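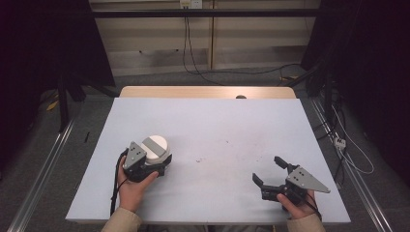

One of the round white pieces on the white board at the sorting table, Drenstead workroom.

Progress report to the Jeltine Community Fund
Small Goods Sorting and Packing Project
October 8, 2024

Hello again to everyone at the fund, and thank you for your patience while we got this one together. It has been a full few months at Drenstead and there's plenty to tell you!

The biggest change is the work surface. When we last wrote we were still sorting straight onto the light wooden table, and small pale pieces were forever getting lost against the grain. We've now laid a flat white board over the top (it sits a little inside the edge of the table, so there's still a strip of timber showing at the far side) and it has made the checking side of things a good deal more pleasant. It does show every mark, mind you. There are specks and smudges on it already, and we've added a wipe-down to the end of each session.

On the goods themselves, we have now sorted 487 pieces from the Morin donation, mostly small round household bits, caps, lids and the like. Of those, 77 were chipped or cracked and went into the recycling tub. The remainder are being grouped by size and colour, then packed into the shallow cartons we bought with your first instalment. So far 27 cartons are full and labelled, and seven of those have gone across to the Clerel shop, where we're told the kitchen sets are moving nicely.

Lighting is our one real grumble. The corners of the workroom are dim, the grey carpet seems to swallow whatever light there is, and by late afternoon it's hard to judge an off-white from a cream. We'd like to put what's left of the equipment line towards two decent lamps, if you're happy with that, and we've attached a quote.

Spending is otherwise on budget. We expect to finish the Morin goods by January and will send the final figures then, along with the carton list you asked for. Do come by for a cuppa before that if you're passing through, we'd love to show you the shelves.

With warm thanks,
The Drenstead workroom team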